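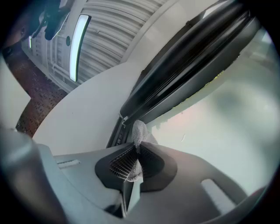
Dashboard and side door seal, gripper camera.

Evaluation diary, Nasden office, January

The Wannasri hand-held gripper kit remains on trial with us under the terms agreed with Allby. Today's entry covers cleaning tasks in the vehicle and indoors. Mr. Obed Akpalu has asked that remarks be kept to the kit itself.

Work in the car was slow. The wide lens takes in the dashboard and the door together, but straight edges bend a good deal and the operator must learn to judge distance again. The fingers are bulky for the footwell. I have recorded this as a limitation for any customer who plans mainly vehicle work.

The window task suits the kit better. The curved fingers can pinch a cloth and bring it up against the glass while the second gripper is held clear.

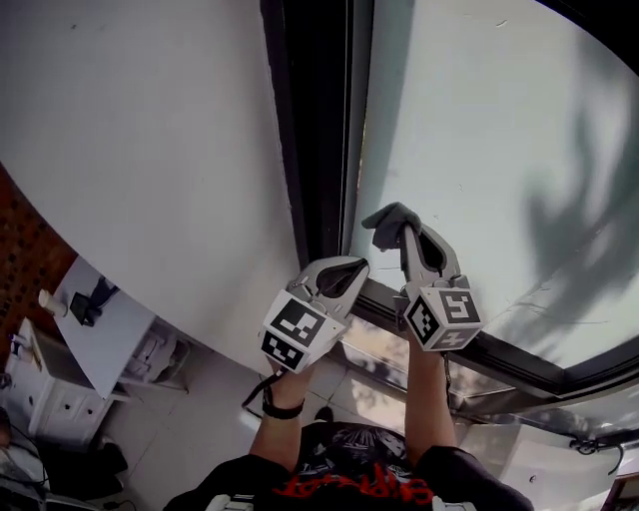

Arm fatigue was noted with both grippers raised, and a rest was taken at 2:15. The wrist strap is adequate. The cord on the right side should be shorter, and I have asked Allby whether one can be supplied.

The starter plan allows 500 recordings. We have made 160, of which 92 passed the supplier's own check. Most rejections gave no reason, and this office cannot recommend purchase until that is explained. The written guide is clear on charging and poor on marker calibration.

Outstanding: reply from Allby; second operator trial at Wukerton.

Yaw Adjei

Comments (2)

wukerton_desk: We had the same trouble with rejected recordings. Restarting the app between tasks helped a little.

M.: Does the trial price include the spare fingers?

Sign up for the Nasden newsletter. You may unsubscribe at any time.

Contact | Copyright Nasden | Back to top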